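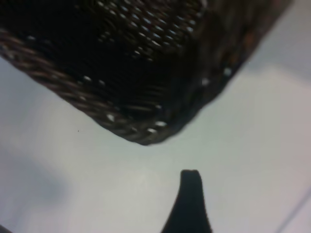 4.2 Fitting and checking a woven basket

This section applies to the dark brown wicker baskets used with the Ramstead open shelf unit. For wire baskets, see section 4.3.

Before you start
Wipe the shelf with a dry cloth and let any cleaning product dry fully. You will need a soft brush, a pair of small scissors and the 2 mm felt pads from the Hiveck fittings bag.

1. Empty the basket and hold it at a tilt over a clean, pale surface. Loose fibres and grit show up more easily against white.

2. Inspect the braided rim, working towards the rounded corner. The coils should lie side by side and come together at the corner with no open ends. Small bright points on the strands are reflections from the glossy surface and are not a fault.

3. Brush the weave in the direction of the strands. Do not brush across the braid.

4. Trim any loose fibre flush with the weave. Do not pull it.

Note: The colour of the wicker varies. The braid may look lighter than the weave, with tan or reddish-brown areas where light falls on it. Baskets are not matched for colour before packing and cannot be exchanged on these grounds.

5. Turn the basket upside down and fix one felt pad near each corner of the base. Press each pad for ten seconds. If a pad will not hold, move it to a flatter part of the weave — do not add glue.

6. Set the basket upright on the shelf with its long side facing out. Leave a gap at both ends wide enough for your fingers.

7. Slide the basket out and back twice. It should move without catching. If it drags, check the pads before adjusting the shelf.

CAUTION: Do not lift a loaded basket by one corner. The braid is not a handle and may open under load.

CAUTION: Keep the basket away from heaters and open flames. Wicker dries out and becomes brittle near a constant source of heat.

Care
Dust once a month with the soft brush. Remove marks with a damp cloth, then leave the basket to dry on its side, out of direct sun. Do not soak it. Replace felt pads when they are worn — spares are listed under Ongart parts, page 128.

Section revised 2021-02-22. Checked by Prasert Mahawong.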